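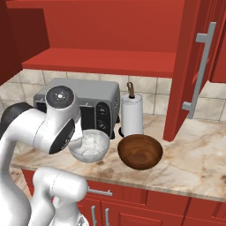
Kitchen render: white bowl, gray toaster oven, marble counter

Forums Rules Search Members Log in

Forums > Club business > Lower leagues > Radau accounts and the Ternex deal

terrace_left
I have read the new accounts of FC Radau, which the club put on its website on 05/07/2021. Wages are 80 percent of income. In the letter to the members the board calls this "a healthy base for growth". I do not understand how this can be called healthy. The new TV money is already counted for next season, and the contract is not signed by all clubs. Has anyone else read the notes at the end? The loan from Ternex is there, but without the interest rate.

oldcorner
You have to see which year it is. For most of the season there were no spectators, so the income was very low and the wages stayed where they were. Any club in our league would look bad in this year. I would wait for the next accounts before I become angry.

terrace_left
I would agree with you if the wages had stayed where they were. They went up. Look at the line for players and coaches and compare it with the column beside it.

tirkiritz_away
Supporter of Tirkiritz here, so I am maybe not neutral. We had the same story with our shirt sponsor. First it is a sponsor, then it gives a loan, then it has a seat on the board, and after that the members get a letter in place of a vote. Please ask about the loan now, while it is still small.

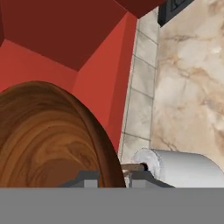 With us the loan was also in the notes and nobody asked a question at the meeting. When we wanted to know more, the answer was that the contract is confidential. It took 2 years until we could read it, and by then the training ground was already given as security.

oldcorner
Tirkiritz is a different case. Your owner wanted to leave and everybody knew it. Ternex is a local company and it has paid for our youth teams for a long time. I find it a little unfair to put them in the same pot.

jrattan
I am Jintana Rattanakul, I write the members' newsletter, so please read this as my own opinion. I asked the office in April about the interest rate. They told me it will be explained at the general meeting. I have no reason to think that something is hidden – but I also think a number like this should be in the accounts, and I have written this to them.

terrace_left
Thank you, that is useful. Do you know if a member can put a point on the agenda alone, or do we need signatures?

jrattan
You need signatures from 3 members, and the letter must reach the office before the agenda is sent out. E-mail is not accepted. I can give you the wording that was used last time.

goalkick
And what about the Tekleab transfer? The fee is not in these accounts as far as I can see. If it comes in the next year, then the wage share goes down and half of this discussion is not needed.

oldcorner
Exactly my point. I heard some 500 thousand, paid in parts.

terrace_left
You heard it, but where? A fee paid in parts does not pay the wages in the fall. Also you can sell a player only once, and the wages come every month. I would not put it in the same calculation as tickets and TV.

tirkiritz_away
Check also if there is a clause for his old club. Ours forgot to mention this to the members and a good part of the money went away again.

goalkick
Good question, he came to us from the second team of a bigger club, so a clause is possible. I will sign the letter if you still need a name.

terrace_left
Yes please, I sent you a message. oldcorner, would you sign too? It is only a question about the interest rate, you can still vote for the board.

oldcorner
Send me the text first. If it stays with the interest rate and has nothing about the board stepping down, I will sign.

Contact | Terms of use | Back to top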